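Prernutstead Textile Conservation Workshop
Notebook, dye and adhesive bench
17/07/2023
Entry by Felista Waweru. Read and countersigned by Lilian Rotich.

Subject: wheat starch paste, third batch, and its behaviour on the lining cotton for the Esstead banner.

The purpose of the day's work was to settle the strength of paste to be used for the lining of the banner. The two earlier batches were judged unsuitable. The first was too thin and passed through the weave; the second held well but left the cotton stiff, and a stiff lining would pull at the painted silk each time the banner is rolled. The notes on both are filed under March and should be read with this entry.

Preparation. Starch was weighed dry and left to stand in cold deionised water overnight, covered. The clear water was poured off in the morning and replaced. The mixture was cooked in the double pan over a low heat and stirred without a break until it turned from white to a grey, glassy look, and was then kept on the heat for a further 35 minutes by the wall clock. Correction by L.R.: the cooking log gives the start and finish times and should be relied upon in place of the figure above, which was written from memory.

The paste was left to cool under a damp cloth and passed through the horsehair sieve 3 times. A few lumps remained after the first pass and none could be felt after the last. It was let down with water in the small bowl, a spoonful at a time, to the thickness of single cream. Staff are reminded that the horsehair sieve is to be washed in cold water only. It was found on the shelf this morning with old paste dried into the rim, and the first part of the day was lost to soaking it.

Test strips. Strips of the washed lining cotton, each 200 mm long, were pasted to scrap silk of a similar weight and pressed between blotters under glass. Half were cut along the warp and half across it. The strips were labelled in pencil on the reverse. Ink is not to be used for this purpose, for the reasons set out at the front of this book.

Observations at the end of the afternoon. The warp strips lay flat and could be rolled round the narrow tube without creasing. The weft strips showed a slight curl at one end. It is not yet clear whether this comes from the paste or from uneven pressing, as the glass on that side of the table is the older sheet and is known to rock. These strips should be repeated with the newer glass before any conclusion is drawn.

Peel was tested by hand on one strip of each kind. Both parted cleanly with light damping and left no shine on the silk. This is a better result than either of the earlier batches gave. The Lukumay cellulose ether was tried beside it for comparison and gave a softer join, but it let go at the corners when the strip was flexed. L.R. is of the opinion that a mixture of the two deserves a trial. F.W. would prefer to keep to paste alone, given that the banner has already been lined once with an unknown adhesive and its history is complicated enough. The matter is left open for the next bench meeting.

Fading card. The blue wool card in the north window was checked against the covered one. No change could be seen by eye. The card stays where it is.

Stores. Lining cotton: 135 cm width, enough on the roll for the banner and for one further set of strips. Blotters are low and have been added to the order. The Manuvix hygrometer by the wash table has again been reading higher than the one by the door; it should be checked against the salt jar before its readings are entered in the log.

Correspondence. Esstead has asked whether the banner may be hung for its open day. The reply, sent this afternoon, states that it may be shown flat in a case but should not be hung until the lining is complete and has rested. A copy is in the correspondence file.

To do: repeat weft strips under the newer glass; write up the peel test on the proper form; decant the remaining paste and mark the jar with the date of cooking. 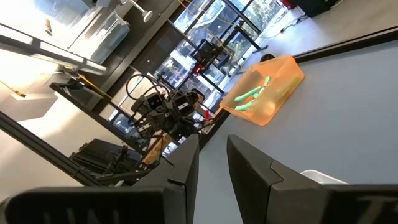 Orange bin with green foam pieces, on the floor.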